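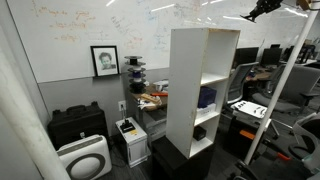
**Figure 1.** Open shelf on a black cabinet base, whiteboard wall behind. Top compartment empty. Dark navy box on the middle shelf, small black box at the bottom.

### 4.2 Shared shelving and the "top shelf problem"

Draft section, X. Coetzee to tidy refs before it goes round.

The shared offices in the Maluleke building were set up with one open shelf per bay, meant for things in active use. Policy (such as it was) said: if you've used it this month, shelf. If not, cabinet. Floor for nothing. In practice the floor took most of it, and the shelves stayed half bare. The bay in Figure 1 is typical enough. The shelf holds a few boxes and has a free compartment at the top, while the desk nearby is cluttered and a hard-shell case, an air purifier and a small white computer case all sit on the floor.

We had expected the opposite. Earlier work on shared storage at the Wirness site (section 2) found open shelves filling first and cabinets last, and we built the survey around that. So the first round of questions was a bit useless. Nearly 31 people answered and most skipped the page on overfull shelves. Second round asked instead where a thing goes when you put it down "just for now". Much better response, and longer answers too.

Three explanations came back often enough to report.

Height. The shelf unit is already tall and it stands on top of a cabinet, which lifts every compartment again. Shorter staff said they don't use the upper part at all. Taller staff said they could reach but didn't like putting heavy things up there. Nobody had asked for the unit to be raised; the cabinet came from the Sterkitz office when it closed and somebody had to put it somewhere.

Width. Narrow compartments. Fine for small boxes, poor for anything with a handle or a cord. A carrying case of the kind in Figure 1 goes on the floor against the wall, and people repeatedly described the wall as "its spot". Once a thing has a spot it's very hard to shift, even when the owner agrees it is in the way.

Ownership. This was the one we hadn't planned for. A desk belongs to someone. The floor beside a desk sort of belongs to the same person. An open shelf in the middle of the room belongs to no one in particular, and respondents worried that things left there would be borrowed or binned. One wrote that she'd sooner trip over her box than lose it. Materials in everyday use, spools of filament for instance, get stacked near the desk for the same reason, upright on a spindle so they take up less room.

Walls behaved differently again. The whiteboard in Figure 1 carries faded notes in orange, red and blue, and boards like it were reported in all 5 bays. Same with the ledge: a framed sketch of a child's face stands on it, and ledges turned out to be the most personal surface in the whole survey (cards, photos, a few plants in other bays). No rule covered ledges. They were also the least complained about, which we think is worth a follow-up.

Costs. The Dalar proposal was to replace all open units with lockable cupboards, quoted at 4000 dollars before delivery. Our alternative comes in at 1000 and mostly involves taking the shelves down off the cabinets, adding name labels and putting a low bench along one wall for cases and other things with handles. Not tested yet. Staff in two bays have agreed to try it from May, and we'll repeat the second-round questions afterward, same wording so the answers can be compared.

Limits of this section: small numbers, one building, one photograph reproduced. Wear on the units (scuffed edges, brown marks near the front) was noted on the walk-through but not scored, and should of been. We also can't say how long any item had been where it was on the morning we visited. Some may have been moved an hour earlier, some not for years. Respondents' own estimates varied so much that we left them out of the analysis.

Section 4.3 takes up the cabinets, which were closed, and which most people had trouble remembering the contents of.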